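Home Routines, unit 6 handout – clearing and resetting a table
Vilmont evening course, Colby room

Last week was shelves. Tonight the table. Read before you come, we wont have time to go over it.

Main idea: every small thing gets an upright home. Chopsticks flat in a drawer get lost, roll to the back, pairs split up. Standing in a holder you see what you have. Wooden ones, printed ones, all together is fine for a family table. Match pairs when you set, not when you put away.

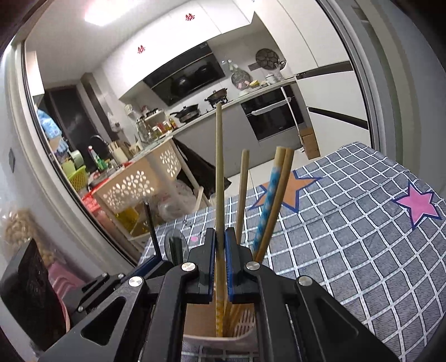
Handles down, eating ends up – or the other way, pick one and keep to it. Long tools in the same holder but their own compartment. If the holder has drainage holes, put a tray under it.

Order of work:
drinks first (they spill)
then bags and wrappers
then loose sticks
cloth last 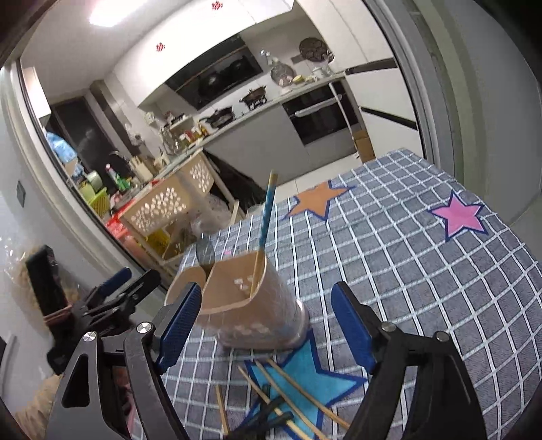
Takeout cups are the usual trouble. Half finished, so people work around them. Decide: drink it, fridge it, or pour it out. Sleeve goes with paper if it's clean. Patterned cloths hide thin things, so run a flat hand accross before you shake one out.

Homework: reset your own table 2 times this week, write down what was left over. Leftovers with no home = the list for next session.

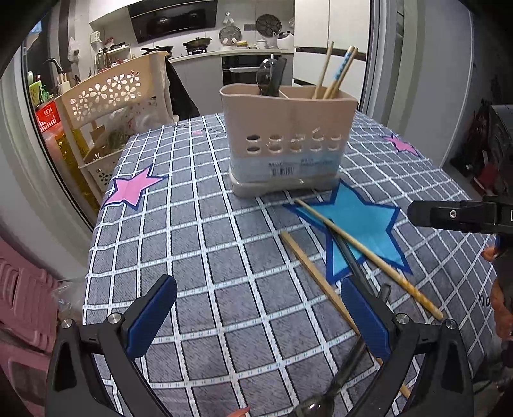
Ojala asked whether odd chopsticks should be thrown out. Keep them for cooking, was the answer from Vanik, and stop buying new sets until the holder has room.

Bring a holder if you have one. Any kind.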